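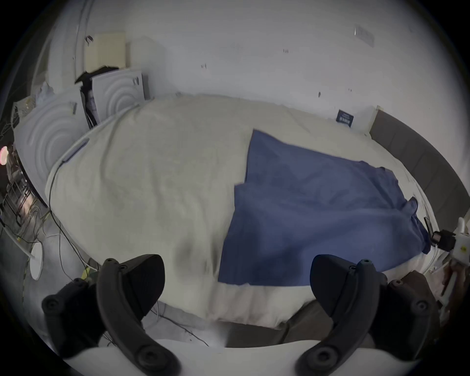
15/03/2018

OK, rules day. I've been putting this off since Eluned came back from the Plovlow visit with four pages of notes, and I'd like to get our half of it written down before I forget what we agreed on over lunch.

Where we are: the bedding task has 157 demos in the folder as of last night, all hand-held gripper, two people taking turns. Xiaoyan went through the whole lot on Tuesday and threw out 28. I was a bit sore about it (eleven of those were mine!) but I sat with her and watched them back and she was right about nearly every one. Mostly it was starts. People begin a demo with the fingers already half closed, or already moving, and then the first second is useless to anybody who wants to know what "ready" looks like.

So, rule one, and I'm writing it on the whiteboard too: fingers fully open, tool still, cloth in view between the fingers or past them, and hold it there for a slow count of two. Then go. Same thing at the end, open up and hold for two. Eluned wants three. We can fight about it later.

Rule two is about the cloth. The blue one goes on top of the blanket, and it gets tossed, not placed. I caught myself arranging it this morning, giving it a nice corner to grab, and I didn't even notice until Xiaoyan laughed at me. If you fuss with it you end up with a policy that only works on cloth somebody has fussed with. Pick it up by the middle, drop it from chest height, leave it alone. If it lands hanging over the side by the headboard, fine, that's a legal start, go get it. If it slides off onto the floor, pick it up and toss again, and don't log it.

The blanket underneath can be as bunched as it likes. I went back and forth on this one. Feng (the old protocol, the one we inherited with the folder names) says to smooth the base layer before every demo, and I can see why, it makes the edges of the top cloth way easier to find. But real beds don't look like that, mine sure doesn't, and a gray wrinkly blanket under a blue wrinkly cloth is exactly the kind of thing we want it to cope with. My vote is to leave it messy and re-mess it every ten demos or so, so we don't get the same lump in every clip. Xiaoyan agrees. Eluned says she'll agree if we write down when we re-mess, so there's now a column for that in the sheet. Please use the column.

Rule three, cables. This is the one I actually care about. There's a thin black one that comes down the left side of the blanket to the floor, and more of them lying across the floor on that side, and you are walking backward half the time with your eyes on your fingertips. I'd like them taped or in the rubber channel before anybody does another long session. There's a roll of the wide gray tape in my second drawer. The one that runs down beside the blanket also worries me for the data, because it's thin and dark and close to where you pinch, and I don't want anyone grabbing cable along with cloth. Reroute it behind the mattress if it will reach. If it won't reach, tell me and I'll order a longer one, I have the Bratier order open anyway.

Rule four: don't touch the small black camera by the headboard. Don't bump it, don't straighten it "just a little", don't hang cloth on it. If you do knock it, stop, write the time down, and run the calibration again before the next demo. It takes 131 seconds, I timed it. That's shorter than the conversation we had on Monday about whether it had moved.

I'd also like a keep-out zone around it for the fingers. When the cloth is hanging down on that side, the temptation is to go in low, right where the camera is. Come in from above, pinch on the mattress, and drag toward the middle of the bed. It's a bit clumsier but I tried it a dozen times after lunch and it's fine once you quit hurrying.

Rule five, housekeeping on the left side. The ridged white panels and the cardboard can stay against the wall for now, but they need to stay in the same spot for the whole of a session, or else be cleared out completely. The black fabric over the top of them too. No halfway. Same goes for the rack with the wiring. If you need something from it, get it between demos.

Before each session I want a one-minute check:
Screws on both fingers, by hand, every one
Pads seated, no wobble
Tape or channel on all floor cables
Calibration run today
Sheet open, your initials in it

Eluned asked whether any of this should go in the formal risk assessment. I think rules three and four, yes, and the rest belongs in the protocol. She's drafting, I'm reading it over the weekend. She also pointed out that the Rurumgate people will ask for our written procedure before they take any of our data, and right now our written procedure is this notebook and a sticky note. Fair.

Target is 390 good demos by the end of May. That's keepers, after Xiaoyan's cull, so please don't send me the raw count and ask if we can stop.

Open questions:
Do we swap who holds the tool every session or every hour? My wrist says every hour.
Left-handed demos. We have none. Xiaoyan is left-handed and has been doing them all right-handed to match mine, which I only learned today — we should talk about that.
Count of two or count of three. (Two.)

Did 14 more before I packed up, all under the new start rule. Haven't watched them back yet. Tape is still in my drawer, I'll do the floor first thing tomorrow before anyone gets in.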